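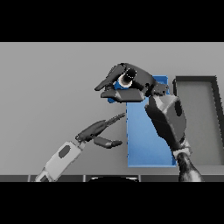

Nernbridge Robotics Workshop
Handout 3: Getting the two-arm cell ready, and keeping it that way

Welcome back, everyone! Last time we talked our way through the Prodari cell and most of you got to drive it a little in the simulator. Now we slow down and look after it, which I know sounds like the dull part of the course, but stay with me – more lost afternoons begin with a skipped setup step than with anything clever going wrong in the program.

Start in simulation

Please load the virtual cell before you go anywhere near the real one. Bring up both arms, the blue block and the gray tray, and let everything settle before you ask anything to move. I like to begin each session with a small cylinder in the curled fingers of the right hand and the left arm waiting with its two fingers open, short of the block. It's a handy pose to learn by heart (print it out and tape it inside your notebook if you're that sort of person, as I am), and if your screen doesn't match it, something in the start file has changed.

Check the hand first

The multi-fingered hand is the fussier of the two by a long way. Open and close it slowly, with nothing in it, three times. Watch whether the upper finger comes down over the lower one at the same spot each time. Then give it the cylinder and let it hold still for a slow breath or two. If the cylinder creeps, lower the closing speed before you touch the grip force. Almost everybody reaches for the force first, and I did too for most of a year.

Then the gripper

Open it fully and read off the gap in the Osagie panel. On our cell the value should be 157, in the panel's own units, and a drift of 2 either way is nothing to lose sleep over. Anything more and you should run the zeroing routine again, with the arm drawn well back from the block so the fingers have room to travel.

Clearance between the arms

Run the approach at low speed and keep the view turned so that you can see between the hand and the top of the block. The hand works very close up there, and the collision shapes in the simulator are a bit more generous than the real covers, so a warning doesn't always mean a touch. Write it down anyway.

The log

Every session goes in the Zorkuvov log, even the short ones – which start file you loaded, the gap reading, and any warnings, in plain words. "Hand felt odd" is a perfectly good entry if you also say when.

For next time: read the section on wrist alignment and bring your gap readings from two separate sessions.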